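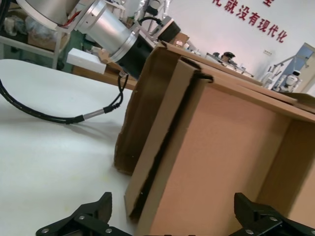

手首カメラの画像。指は大きく開き、箱の口も開いている。左上に見えるのはもう一本の腕。

2020年2月26日(水曜日)
記入:Tostcombe 作業ノート、遠隔操作の担当

ノート内を検索 検索 条件をクリア

今日の目的

Eide の箱の作業について、人が見本を見せる方法を二つ比べました。一つは Livberg(手元で動かす小さい操作用の腕)を使う遠隔操作です。もう一つは、ロボットの腕を直接手で持って動かす方法です。このノートでは前者を「遠隔」、後者を「手持ち」と書きます。前回のページでは「直接」という言葉も使いましたが、遠隔の中にも「直接モード」という設定がありますので、読む人が混乱します。今後は「手持ち」に統一したいと思います。

作業の内容は前回と同じで、段ボール箱のふたの一枚を指ではさんで、内側へ倒すことです。文章にすると短いですが、見本を作る側にとっては易しくありません。段ボールは、はさむ場所が少し違うだけで曲がり方が変わります。さらに、折り目のところで紙が疲れてくると、同じ動きをしても倒れ方が違ってきます。

朝の準備

電源を入れて、両腕を原点に戻し、それから Borkow(記録用のソフト)を起動しました。この順番を守ってください。先に Borkow を起動すると、原点に戻る動きまで最初の記録に入ってしまいます。一月にこの失敗をして、あとで全部のファイルの先頭を手で切りました。切る作業は退屈で、間違いも出ます。

Livberg の関節のずれを確認しました。肩と肘は問題ありません。手首の回転だけ、操作側とロボット側の角度が合っていませんでした。設定ファイルの値を書き直すのではなく、操作側を一度はずして、印に合わせて付け直しました。設定ファイルを直すと、昨日までの記録と今日の記録で角度の意味が変わってしまいます。付け直したあとは一致しています。

指の開閉も試しました。操作側の引き金を全部引いたときに指が完全に閉じ、離したときに完全に開くことを確認しました。途中の位置では、操作側の動きに対してロボットの指が少し遅れます。この遅れは以前からあるものです。慣れている人は無意識に待ちますが、初めての人は待たずに腕を引いてしまい、ふたが指からすべって抜けます。練習のときに一度はこの失敗をさせたほうが、説明より早いと感じます。

遠隔で見本を見せる

午前は遠隔だけで記録しました。操作する人は箱の横に立たず、画面で手首カメラの映像を見ながら動かします。なぜこの条件にするかというと、学習のときにモデルが受け取るものは、カメラの映像と関節の角度だけだからです。人が横から直接箱を見ていると、映像に映っていない情報を使って判断してしまいます。例えば、ふたの裏側に指が届いているかどうかを、横から見れば簡単に分かりますが、手首の映像では分からない場合があります。そのような見本は、モデルから見ると「理由のない動き」になります。

ただし、画面だけで操作すると、奥行きがとても分かりにくいです。指の先が、ふたの手前にあるのか、もうふたに触っているのか、静止した映像ではほとんど区別できません。私は、少しだけ横に動かして見え方の変化を確かめる、という動きを自然に入れていました。あとで記録を見直しますと、ほとんどの見本にこの横の動きがあります。

この横の動きを良いものとするか、むだなものとするか、昼に話し合いました。意見は分かれました。私の意見は、残すほうです。モデルも同じカメラで見ていますので、人にとって必要な確認は、モデルにも役に立つ可能性があります。反対の意見は、モデルが確認の意味を学ばずに、形だけまねをして、いつも横に揺れるようになる、というものです。これは一理あると思いました。決まらなかったので、今日の記録では残したままにして、メモの欄に「横確認あり」と書いておきました。あとで分けて学習できます。

手を止める時間についても書いておきます。遠隔では、ふたをはさむ直前に操作者が考えて止まることが多いです。止まっている間も Borkow は記録を続けますので、同じ映像と同じ角度が長く続きます。この部分が多いと、モデルは「ここでは止まるもの」と学んで、はさむ直前で動かなくなります。先週の試験で腕が箱の前で固まった原因は、おそらくこれです。まだ証明はしていません。対策として、迷ったら止まらずに一度やめて、最初からやり直すことにしました。やり直しは面倒ですが、記録はきれいになります。
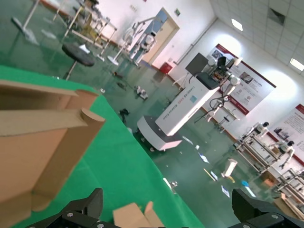 小さい紙片や箱の切れ端のような物をはさむときは、別の難しさがあります。大きいふたの場合、はさむ場所が多少ずれても、指の間に何かは入ります。小さい物の場合は、手首の向きが少し斜めになると、片方の指だけが先に触って、物を押してしまいます。押した物は指の間から逃げますので、追いかける動きが見本に入ります。追いかける動きは、それ自体は悪くありません。失敗から戻る方法を見せることになるからです。しかし、追いかけたあとに結局はさめなかった見本は捨ててください。戻れなかった見本を残すと、何を教えたいのか分からなくなります。

小さい物については、下の三つの点を次の人に引き継ぎます。

・指を開く幅は、いつも全開から始める。途中の幅から始めると、関節の角度だけで場面が分かってしまい、映像を見ないモデルになりやすい。
・物に近づくときは手首の向きを先に決めて、それから下げる。下げながら向きを直すと、映像が大きく動いて学習しにくい。
・閉じたあと、すぐに上げない。引き金を引いて、心の中で一つ数えてから上げる。

最後の点は、さきほど書いた指の遅れと関係があります。「止まらない」という規則と矛盾するように見えますが、閉じたあとの短い待ちは必要な待ちです。はさむ前の迷いの待ちとは分けて考えてください。

手持ちで見本を見せる

午後は手持ちの方法を試しました。腕の力を抜いた状態にして、人が手首の上の部分を持って、目的の動きをさせます。力の感じが直接手に伝わりますので、ふたに触った瞬間がはっきり分かります。遠隔で苦労した奥行きの問題は、手持ちではほとんど気になりません。動きもなめらかです。紙の抵抗を感じながら倒せますので、折り目のところで自然に速度が落ちます。この速度の変化は、遠隔では上手に作れませんでした。

一方で、問題が二つありました。

一つ目は、人の手と腕が映像に入ることです。手首カメラの場合、持つ場所に注意すれば手は入りませんが、体を前に出すと袖が入ります。ほかのカメラの映像には、もちろん人が全部入ってしまいます。そこで、手持ちのときは動きだけを先に記録して、そのあと人が離れた状態で同じ動きを再生し、再生のときの映像を記録する、という二段階の方法にしました。前からこのノートに案として書いてあった方法です。

二つ目は、再生のときに箱が同じ位置にないことです。手持ちで一度ふたを倒したら、箱を元の位置に戻してから再生しなければなりません。箱の底の角を机の上の印に合わせても、ふたの角度までは同じになりません。ふたは一度倒されると少し内側に傾いたままになります。手で起こしますが、毎回わずかに違います。再生の指は前と同じ道を通りますから、ふたの端に当たったり、はさむ前に押したりします。

22番のファイルがその典型です。手持ちの動きはとても良かったのですが、再生では左の指がふたの外側に当たり、箱全体が横に動きました。動きはもったいないと思いましたが、捨てました。31番も似た場面ですが、こちらは当たったあとに箱が元の向きのまま残り、はさむことができましたので、残してあります。見直す人は、この二つを続けて見ると、残す基準が分かりやすいと思います。

両腕の使い方について

片方の腕で箱を押さえて、もう片方でふたを倒す形も試しました。遠隔では一人で二本の操作用の腕を動かします。押さえるほうの腕は動かないので簡単だと考えていましたが、逆でした。動かさないつもりの手が、もう片方の手につられて少しずつ下がります。下がると箱が押しつぶされる方向に力がかかり、ふたの開く向きまで変わります。

引き金の横のボタンで片腕を固定する機能がありますので、押さえる位置に来たら固定することにしました。固定した瞬間は、記録の中で角度が完全に一定になります。自然な動きではありませんが、押さえる役目としては正しい動きだと考えています。注意する点は、固定を解除するときです。解除の前に、操作側の腕をロボット側と同じ形に戻してください。ずれたまま解除すると、ロボットの腕がずれの分だけ急に動きます。今日は一度、私がこれをしました。速度の制限が効いていて、箱が少しずれただけで済みましたが、今後は解除の前に声を出して確認します。

手持ちで両腕を同時に見せることは、一人ではできませんでした。二人で一本ずつ持つと、今度は合図が必要です。声の合図では、どうしても片方が遅れます。両腕の作業は遠隔、片腕で力の加減が大事な作業は手持ち、と分けるのが今のところ現実的だと思います。 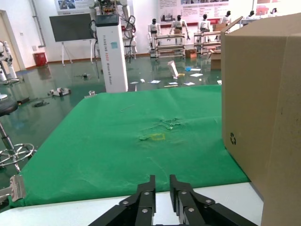
同じく手首カメラ。緑の布と箱が一緒に入る向き。

見える範囲について

手首カメラの角度で、もう一つ気になったことがあります。手首が起きている姿勢では、机より奥の部屋の様子がかなり広く映ります。ポスターや、奥に並んでいるヒューマノイドも入ります。手首を下に向けると、ほとんど机と箱だけになります。人が見る場合は気になりませんが、学習では、背景が手首の姿勢を知る手がかりになってしまう可能性があります。奥の物の置き方が変わったときに、急に成績が落ちるかもしれません。

対策としては、背景を隠すことと、背景をわざと変えることの二つが考えられます。私は後者が良いと思いますが、部屋はほかの作業でも使いますので、自由に動かすことはできません。まず、同じ記録の映像の上半分をぼかしたものを作り、ぼかしのあるなしで学習の結果を比べます。これは計算だけでできますから、来週までに私がします。

それから、机の面の色についてです。箱の色と面の色の差が小さいと、映像の中でふたの端が分かりにくくなります。緑の上では端が見やすく、操作する人も疲れません。白い面の上では、照明の反射で段ボールの薄い端が消えることがあります。どちらか一方だけで記録するとその色に頼るモデルになりますので、両方で取っておき、メモの欄に面の色を書いてください。布を使うときは、しわにも注意が必要です。指の先がしわに引っかかると、布と一緒に上の物が動きます。低い位置で横に動かす場合は、少し上げてから動かしてください。

記録の整理

今日の記録は、遠隔と手持ちの再生を合わせて71本です。見直しのあと、使うものは59本になりました。捨てたものの理由は、再生のときに箱がずれていた、はさめずに終わった、はさむ前に長く止まった、のどれかです。理由はファイルごとに Borkow のメモの欄に入れてあります。捨てたファイルも消してはいません。失敗を見分ける仕組みを作るときに使えると思いますので、「不使用」のフォルダに移しました。

見直しの方法について、少し反省があります。最初は操作した本人が自分の記録を見直していましたが、自分の見本には甘くなります。どうしてここで曲がったのか、自分は覚えているので、変な動きでも納得してしまいます。途中から、別の人が見直す形に変えました。変えてから、捨てる本数が増えました。前半の分は、明日もう一度、別の人が見ることにします。その結果で上の本数も変わるかもしれません。変わったときは、数字を消さずに横に書き足してください。

名前の付け方も統一されていません。「ふた」「フラップ」「flap」が混ざっています。検索のときに困りますので、「ふた」にします。古いファイルは時間があるときに直します。

片付けのときに気付いたこと

・右の指のねじを一つ締め直しました。ゆるみは小さかったのですが、閉じたときに先端が少しずれていました。いつからゆるんでいたか分かりません。
・腕のケーブルが机の上を通るとき、箱を戻す手に引っかかりやすいです。通し方を考えます。
・ふたの折り目が弱くなった箱は、練習用に回します。記録用の箱と混ぜないように、底に印を付けてください。
・操作用の腕を続けて使うと、手首がかなり疲れます。疲れてくると横確認の動きが大きくなることが、記録を見て分かりました。休みを早めに取ることにします。

次にすること

はさむ前の停止を自動で見つける小さいスクリプトを書きます。関節の速度だけで判断すると、必要な待ちまで見つけてしまうので、指の開閉の値も一緒に使う予定です。

手持ちの再生については、箱の位置を毎回写真と重ねて合わせる方法を試します。Borkow には前の映像を半透明で重ねる表示があるはずですが、私はまだ使ったことがありません。使い方を知っている人は、このページの下に書いてください。

横確認の件は、残した場合と取り除いた場合の両方で学習してから、もう一度話し合います。

追記:解除の前の声の確認は「合わせました」「解除します」の二回にしました。入口側の操作机にも紙を貼りました。

関連する記録
Livberg の手首のずれと付け直しの手順
Eide 箱の作業 初めて操作する人の練習メモ
Borkow の起動の順番とファイルの先頭の切り方
腕が箱の前で止まった試験について(途中)
指の先端の交換と、ねじの確認表

最近のページ
ケーブルの通し方の案
「ふた」の名前の統一について
一月の記録のまとめ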